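Visit Report: Open Day at the Tomidero Robotics Workshop
Course project, Starnstead Technical College
Submitted by Firdevs Karabulut, 4/13/19

1. Purpose of the visit

Our project group is building a small sorting arm for the school fair in July. Before choosing the gripper we wanted to see how other people handle objects that are smooth and round. Tomidero opened its workshop to students for one afternoon, and more than 40 visitors came. I took notes for the group.

2. The dish task

The demonstration I followed longest was dish handling. Bowls are difficult for a two-finger gripper, as our teacher Mr. Yüksel had warned us. The fingers must come to the wall of the bowl from two sides, and a glossy glaze gives little friction. The wires of the rack also leave little free space for the fingers.

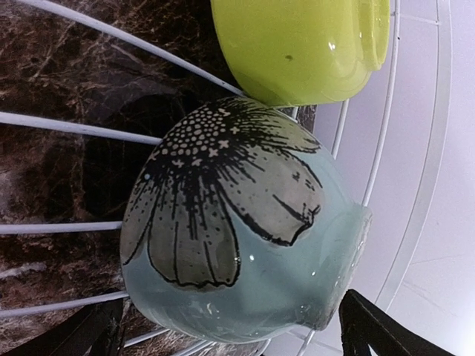
3. Arrangement of the cell

The engineer explained that each arm can work alone or together with the other one. The controller program is called Viltar. It keeps a record of every attempt, and at the time of our visit there were 4000 attempts in it. A person can stop both arms with one button – we were shown this first.
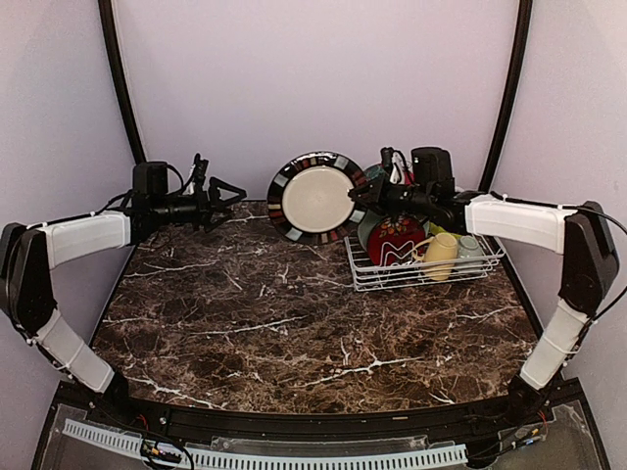 Our own design has only one arm, and I had believed this was enough for the fair. After the visit I am less sure. With an arm at each front corner of the table, the left gripper can stay open over the marble top while the right one reaches in front of the dish rack. One arm in the middle would have to turn much more. We have a budget of 50 dollars left, so a second arm is not possible, but we can move our base to the corner and put the bins closer.

4. What we will change

Softer finger pads, to be tested on a glazed cup.
Cables tied along the arm – ours hang free now and catch on the base.
A stop button on the front side.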